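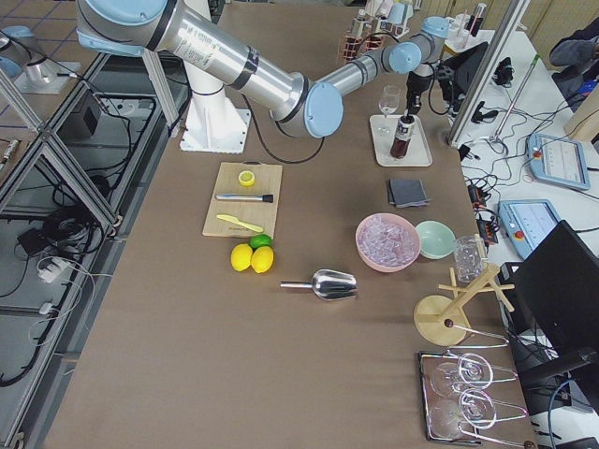 Parallel jaws or three fingers for a drinks setup? I've been trying out both on our arm and I'm having way too much fun with it, but I need to pick one before December. The parallel gripper (the Deson) is great on bottles. It will hold a brown bottle upright over the tray with a stemmed glass standing right beside it, and I love watching it! What worries me is the rest of the table: lemons, the ice scoop, and most of all the wine glasses lying on their sides on the mirrored tray. The Golarar three-finger one centers round things nicely but it's fat, and I keep bumping the neighbors. Has anyone run both for a while?
Eifion Mostyn

Ooh, fun project! I ran a Golarar for 1,444 picks and went back to parallel jaws with soft pads. Round stuff was lovely with three fingers, but getting down between two glasses was a pain every single time. For stems, cut a shallow V in each pad and come in from the side, slow, with the force as low as your controller lets you go. Mine is happy at 32 percent on a bottle and far less on a glass (start at the bottom and creep up). And if you use a depth camera, test it over that mirrored tray first. Clear glass plus reflections gave me garbage points, so I taught those picks by hand from the pendant.
Nkechi Garba

get the parallel one. scoop handle is easy with it too
Robles506

Can't you put a tool changer on and keep both? Brosport makes one, never tried it myself. Check your payload first, a full bottle plus the changer adds up.
tapwater2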